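Keyboard app for a new phone - Clorker or Tedis?

kumu_s
Got my first new phone in ages this August and I'm loving it, apart from the typing! The built-in keyboard keeps changing Siriwardena into "Sirloin wardens". I write in English and Sinhala all day, so I'd like something that swaps between the two without a fuss. Has anyone lived with Clorker or Tedis for a while?

italoz
Clorker, every time. The swipe typing is gorgeous and you can move the space bar, which I didn't know I wanted until I had it. I've sent whole emails one-handed on the bus with it.

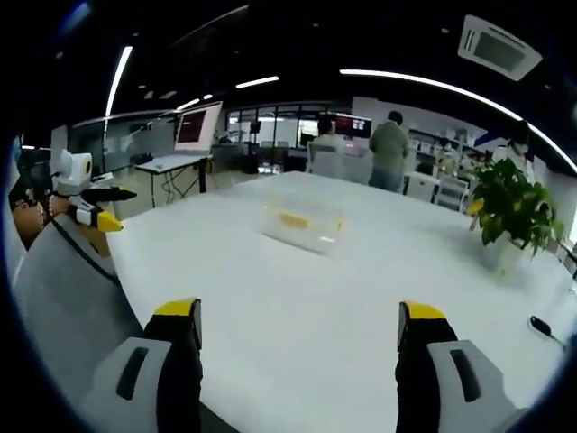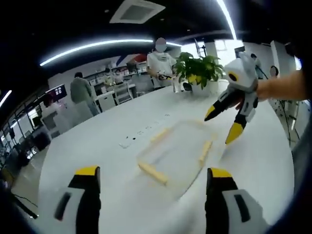 Something clear and a bit of yellow on the big white table, in both.

Anyway, go into Layout first and turn on the tall keys. Makes a huge difference if you have big thumbs like mine.

karthik_k
Have to disagree with italoz on this one. Clorker is lovely in one language but it sulks when you mix two. I typed a shopping list in Sinhala and English and it got 9 words wrong out of 10. Tedis picked up what I was doing by the second line. Themes are ugly, I'll give you that.

italoz
Which version though? They redid the language switching in 8 and it's so much better now. Hold the globe key and slide - lovely and quick.

karthik_k
Version 8, yes. Sliding is fine but I don't want to slide in the middle of a sentence!

Iolanda M
Portuguese and English here, and I'm with Karthik. Tedis also lets you back up your own word list, so all my family's names came across from the old phone, 97 entries and every accent in place. I was so pleased I rang my sister. Do switch off the key sounds, they're horrid.

kasun.l
Does Tedis still eat the battery? I gave up on it last year and went back to the built-in one. You can add a second language to that as well, under General, and it's nearly as good these days.

Iolanda M
Not that I've noticed, but I charge mine every night.

kumu_s
Ooh, lots to try, thank you all! Tedis is going on tonight and I'll give Clorker a week after that - those tall keys do sound nice. Kasun, I found the second language setting but it only offers me the one Sinhala layout and it's not the one I learned on. Can you change that anywhere?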